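Warnlow Small Things — README

Warnlow Small Things is a set of 600 records on the tidying of small household objects on a table. It was prepared by Gladys Ayala and Taner Oral. Efraín Mosquera wrote the first list of objects, and So-yul Jang corrected the English names in it. The remaining mistakes of language in this file are mine (T. Oral).

What the set is about

Every home has a drawer where small things arrive and stay. We wanted to have a plain record of how such things look when they are spread on a table and when they are gathered in one place. The objects belong to 33 kinds, for instance clips, caps, keys, short pencils, thread spools and sewing tins. The full list is in objects.txt, one kind per line, in alphabetical order.

We did not choose beautiful objects. Many are scratched, and several have lost their label. If an object broke during the work, it stayed in the list with the word "broken" after its name, and the piece that took its place has a new line.

Folder contents

objects.txt — names of the kinds, with color and a short remark
layouts.csv — one line for each record: layout name, kind of object, state of the table
notes/ — the remarks of the persons who prepared the table, in their own words
images/ — pictures, named by record number

The column "state" in layouts.csv has five values: spread, partly gathered, gathered, stacked, other. Please read the notes before you use "other". It was used generously in the first weeks, and Elvira Chambi and I do not agree on all of these lines.

Table and surface

The layouts have names and not numbers. "Arthur" is the layout that we used most. It has gray mats on the table and a place marked with red tape, where the things should be gathered. "Bretano" is the older layout with a tablecloth. The cloth has folds, and small round objects roll into them, so the position of such objects in Bretano should be taken with caution.

The tape was renewed in January. The new strips are not exactly where the old ones were, and the corners are less square. We preferred to leave this as it is and to mention it here.

How we name colors

The main color comes first and the second color after a hyphen, as in purple-silver. Shiny gray is written as silver even if the material is plastic. A transparent object is "clear", also when it is slightly blue.

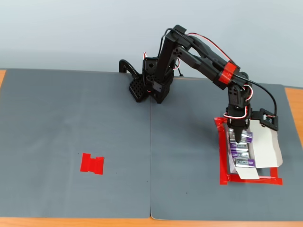 Does an object have to lie completely inside the tape to be marked as gathered?

It is enough that more than half of the object is inside. When two persons read the same record differently, the value "partly gathered" was given.

Known problems

Names of similar kinds were mixed in the early notes, mostly "cap" and "lid". The Wondalix tins appear under two spellings. The remarks on broken objects are not complete.

Last change to this file: July 27, 2021

Contact: Gladys Ayala, Warnlow project | © Warnlow Small Things | Back to top
This site uses cookies to remember your settings. Accept | Decline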